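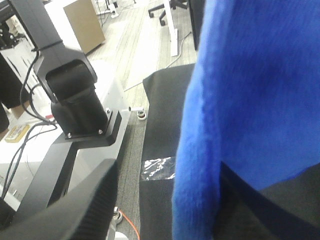

*Wrist camera view from the Skenorside bench, second arm at left, blue fleecy fabric on the right.*

**Skenorside pits two grippers against each other on soft fabric**

SKENORSIDE, July 2025 - Two grippers, two arms, one very floppy job. The automation group at Skenorside has put out first numbers from its cloth handling trial, and the ribbed finger is ahead. For now.

The trial compares a ribbed finger gripper with a smooth padded one from Ultatton. Same arms, same controller, same fabrics. Total so far is 1737 grasps, logged since April. Each one is scored on whether the cloth was picked up, whether it stayed put during the move, and whether the arm had to try again.

Fuzzy fabric is where the gap shows. Ribbed fingers slipped less on brushed material and needed fewer retries, the group says. On thin, slick cloth the Ultatton pads did better, and they left fewer creases. Neither one liked folded edges. Two layers picked up where one was wanted - still the most common failure on the score sheet.

"We went in expecting the pads to win everything," said Dilani Sheikh, who runs the trial. "They're easier to clean, they're quieter, they're kinder to the cloth. Then we got to the fleecy stuff and they just skated."

Cameras are the other half of it. Skenorside is running a small wrist camera against a fixed overhead one from Starnia. Overhead gives a cleaner look at the whole piece of cloth but loses the fingertips once the arm leans in. Wrist view keeps the finger in sight right up to contact, with the trade off that a big hanging fold can fill half the picture and hide whatever is behind it. Sheikh wants to keep both and let the controller switch between them. That part isn't working yet. The handover lags, and the arm pauses long enough for the cloth to swing.

Cables also came up. A loop hanging off an arm link can snag when the arms work close together, and 13 runs were thrown out for that reason. Shorter leads are on order.

The controller is Lâm, version 2, used without changes for both grippers so the comparison stays fair. Sheikh said grip force was set once per fabric and then left alone. Some outside readers of the early notes have asked for a run with force tuned seperately for each gripper. She agrees it would be usefull and says it's next on the list, ahead of any new hardware.

No price comparison yet. Ultatton has seen the figures and asked for a repeat with its newer, tackier pad. Skenorside said yes - same fabrics, same scoring, fresh pads at the start.

Full tables will follow when the repeat runs are in. Grasp logs and the score sheet can be requested from the Skenorside office now.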